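Dovside cell, progress note for January
To: Aarne Nieminen
From: Nerkano workshop

Short one this month, sorry, writing this between jobs.

Where we are. Cell is back up after the gripper rebuild. Both finger pairs off, cleaned, new pads on, torqued and marked. Left arm was the bad one, wrist joint had play in it and the cable was rubbing at the elbow. Re-routed with more slack. Right arm only needed the cover screws doing up.

Shelf. Rack was moved for the floor repair so all the taught heights were out. Re-taught both levels, upper one twice. Bolts on the rails gone over and nipped up. Shelf labels stay on for now, the pick list still calls the levels by label.

Runs since restart: 470 bowl picks, 4 drops. All four on the nested bowls, fingers catching the inner rim. Slowed the approach and raised the start point a touch, no drops since but I would want a longer run before calling it fixed. The Drimance software update is not on yet. Didnt want to change two things at once.

Glare. Still a nuisance on the lower board in the afternoon, the vision loses the edge of the darker bowls. Tried turning the lights down, helped a bit. Matt mat from Nolte is ordered, should do it.

Money. Spent £745 of the repair line: pads, one cable set, a day of hire for the torque kit. Mat is another £329 and will land on next months sheet. Nothing else expected unless the left wrist bearing goes, in which case I'll ring before ordering.

Upkeep from here: fingers wiped at start of shift, pads checked weekly, cable look-over at the same time. Sheet is on the cell door, please get the late shift to acutally sign it.

Next: long run on nested bowls, then the update, then re-check heights. Need the cell free from 7 am for the long run, can you square that with production?

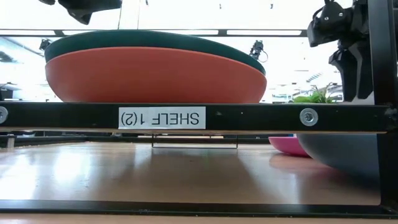
Dovside cell, bowls on both levels, gripper over the upper rail.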